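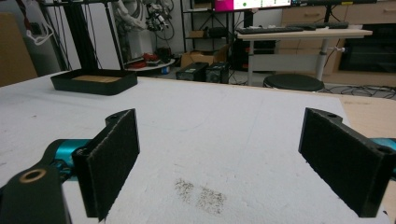 Thread on whether machines can do chores yet. Short version: some of them, slowly, if the table has been set up first. Longer version follows.

1/ The question I get most is "when can I buy one that cleans the kitchen?" I can't give a date. I can say which parts of the job are close and which are not, and the list does not match what most people expect.

2/ Picking up a rigid object of known size is close to solved on a bench. Box, mug, bottle, fine. Change the lighting or turn the mug so the handle faces away and the success rate drops, but it drops by an amount you can work on.

3/ Cloth is another matter. A rag has no fixed shape. You can't store a model of it and match against the model. Each time it lands on the table it is a new object, and the best place to grab it has moved.

4/ Wiping is harder than picking up. You have to hold the cloth, press it flat, keep the pressure even while the cloth bunches, and know when to stop. A person does this while talking on the phone.

5/ Crumbs, grit and dust are the worst case. Each particle is too small to grasp, so you need a tool, and then the job is about the tool. A wipe can also make things worse by spreading the pile over twice the area.

6/ The usual approach now is to have a person do the task with grippers in hand, record the motion, and train on the recordings. You get human judgment with the machine's fingers. You also get human habits, including the bad ones. 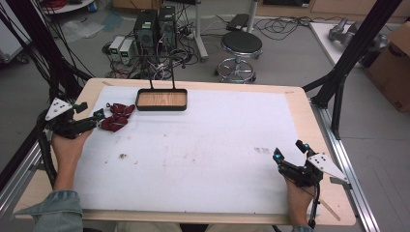

Both hands on the grippers, cloth on the left side of the foam.

7/ Two fingers per hand is a real limit. Try it at home: wipe your counter using only thumb and index finger on each side. You will drop the cloth, then pinch it too close to the middle, then start planning. The policy has to learn that planning.

8/ On numbers. For a single wiping task I would not trust anything trained on fewer than 1000 demonstrations, and I would want them from more than one operator. We had a set of 158 from one careful person. The policy copied his pace and his grip and fell apart when the cloth started out folded.

9/ Urho Kauppinen asked on Thursday why we don't fit a brush or a vacuum head and skip the cloth. For a shop floor that is the right answer. Ludis and Plunberg both went that way and their machines do one thing all day without complaint.

10/ A house is different. You don't want a separate head for each surface. The case for general grippers is that the rags, sponges and dustpans are already in the cupboard. Whether that case holds up on cost is still open.

11/ The part that gets left out of demo videos is reset time. After each attempt the table has to be put back to a dirty state, cloth dropped in a fresh position, debris spread again. On our January runs the reset took up to 2 minutes, longer than many of the wipes.

12/ Where I'd put things today. Moving bins and totes: yes. Loading a machine with identical parts: yes. Folding towels: yes, at a speed you would not pay for. Wiping a table you have never seen, with a cloth you have never seen: no.

13/ "Did it wipe?" is also a poor test. The arm can go through the whole motion and leave half the dirt. We score what is left on the surface and ignore how good the motion looked. Scores went down when we switched – mine included.

14/ Someone asked about Kerkenia and Hamdan. I haven't had either on a bench, so no opinion. If you have run one on loose debris, send me the failure cases. The successes I can find on their websites.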